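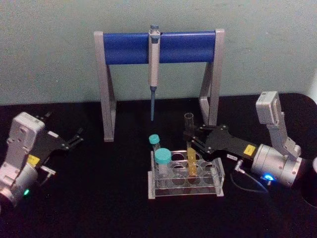
Hang it or lay it down? Workshop storage claims I stopped believing

4 min read

Every tip list says to hang your tools. Hang the brushes, hang the glue syringes, hang the spatulas. I did it for a year in the shed at Manríquez and I'm only half sold.

Hanging makes sense for anything with a tip that a bench can foul. A pipette, a glass dropper, a fine brush. A pipette left on its side with liquid still in it can let that liquid run back up into the body, and then you're taking it apart. So those go on a rail, tip down. Fine.

Chisels? I see no benefit. Mine sit in a drawer with a strip of felt and they're as sharp as they were on the wall.

Oil finish in small amounts. You'll read that you need a measuring tool for mixing oil and thinner. For a tabletop, a marked jar does the job. For a test patch the size of a coaster, a dropper or pipette does help, but label it and never let it near the kitchen again.
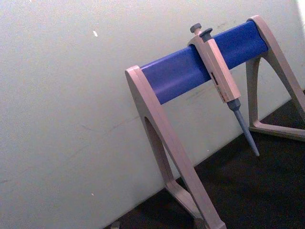
A rail stand with a thick bar across the top.

Stands with splayed legs. Berkay Karaca swears by them and says they can't be tipped. I tipped one with my sleeve. They do better than a single post on a round base, I'll give him that much. Keep one toward the back of the bench and don't pay extra for a weighted one until you've knocked over the cheap one.

Vinegar for rust. Works on light rust if you can wait overnight. The "30 minutes" version going around did nothing for my hinges in February. Rinse and dry right after, then oil. Don't try it on anything plated.

Sandpaper grits. Some guides want you to go to 400 on everything. On a shelf that will be painted, stop well short of that. Hedvika Lukáč painted two boards for me, one sanded fine and one not, and I couldn't pick them out.

Rice in the screw jar to keep damp out. I tried it. I got screws with rice dust on them. Close the lid.

Magnetic strips I have no quarrel with, except next to the bandsaw, where mine grew a beard of filings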